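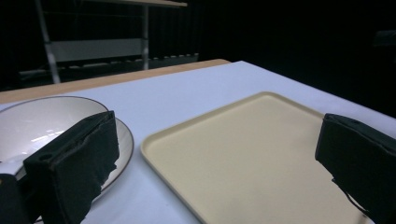 White bowl and plate on a white cloth

Keeping a yoghurt culture going at home

By Madalena Brandão

October is when I get the most letters about yoghurt, I suppose because the kitchens are cooling down and a pot that set perfectly well in summer suddenly comes out like thin cream. Lucie Pelletier wrote from Fanddale to say hers had given up altogether after 11 batches, and could she have done something wrong? Probably not, Lucie! Cultures do get tired, but there's a fair bit you can do to keep them lively.

What you are keeping alive is a mixture of bacteria, usually two kinds working side by side, and they like to be in balance. Let the pot get too warm or stand too long and one kind gets ahead of the other, so the next batch is sharper and the one after that sharper still. I take mine out as soon as it holds together when the jar is tilted, even if that means getting up at six in the morning in my dressing gown.

Save your starter first. Before anyone goes near the new batch with a spoon, put two good tablespoons into a small clean jar with a lid and push it to the back of the fridge. Starter scraped from the bottom of a pot that the whole family has been dipping into will have picked up all sorts – crumbs, jam, and whatever yeasts were on the crumbs.

Use it within a week. I have stretched it to about 11 days and got away with it, but the set was soft and we ended up having it as a drink.

Heat the milk properly, nearly to the boil, then let it cool until it feels comfortably warm before the starter goes in. If you have a thermometer, 43 degrees is what I aim for. Hotter than 50 and you're likely to lose the lot.

Wash everything in hot soapy water and scald the jars, lids included. Bacteria have viruses of their own, called phages, and dairies go to great trouble to keep them out because they can stop a vat dead. At home they are a less common worry, but if batch after batch refuses to set and you're sure of your temperatures, don't keep feeding the same starter. Scald everything, throw the old culture out and begin again with a fresh pot of plain live yoghurt.

Freezing is worth a try too. Spoon some fresh yoghurt into an ice cube tray, bag up the cubes once they're solid and use them within 2 months. Reginald Escobedo keeps a bag in his freezer at Sunditstead and uses three cubes where I would use two spoonfuls, and he leaves his pot an extra hour or so to make up for the slow start.

If you ever see pink or orange streaks, or anything furry, bin the whole jar, starter and all. Clear watery whey on top is quite all right. Stir it back in, or save it for the bread.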